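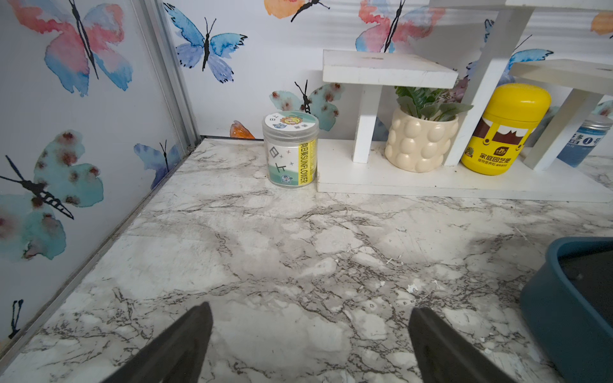 Tevidia publishes good-practice guide for robot arms in homes

Tevidia has released a guide to good practice for two-finger robot arms used on countertops, shelves and tables in ordinary homes. It is free to download and takes effect for all Tevidia projects in November.

The guide has 12 sections. They cover gripping force, speed near people, work next to plants and breakables, cleaning of fingertips, and what an operator must record when an arm is stopped by hand. Before each session the operator checks the reach of the arm, moves glass and liquids out of the way if the task does not need them, and tests the stop button.

Tevidia wrote the text with Skovesetti and Segura, who tried the draft rules over 1227 sessions in lived-in kitchens and spare rooms. Five rules were rewritten after those trials. The longest change deals with plastic jars and bottles, which must now be approached with the fingers open and at reduced speed.

"Most existing rules were written for factory floors," said Trinidad Lagos, who edited the guide. "A home has pots, trays and loose crumbs on the counter, and the operator needs instructions that fit."

Gulovell will print 2000 copies for training centers. Comments on the first edition can be sent to Tevidia until the next review, and all comments will receive a written reply.

Media contact: Tevidia Press Office | © Tevidia. All rights reserved. | Back to top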